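Week 4: Can machines do chores yet?

Some housekeeping first. The Rulon reading is 16 pages and I do want you to get through it before lab. Prys Jenkins is covering the February session while I'm away, so send your questions there.

OK, chores! My short answer is "some of them, slowly, on a good day." A dishwasher does one chore very well because we bring the dishes to it and load them the way it likes. Putting away a board game is much harder, even though a six-year-old can do it while talking. Take mahjong tiles: they're small and smooth, and if you want them stacked two high in a straight row, being a little bit off with one can spoil its neighbors (I've knocked over plenty myself). 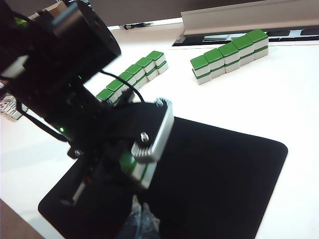
What makes stacking hard

1. Grip. Metal fingers have to hold the tile firmly without twisting it. Teeth on the finger help with some objects and do very little on a slick face.

2. Seeing. The arm blocks part of its own view, and cables get in the way too.

3. Letting go. My favorite! Opening the fingers can drag the top tile sideways.

For lab

Pick one chore at home and write down every place your hands correct a mistake. 20 minutes is plenty. Bring it on paper, please.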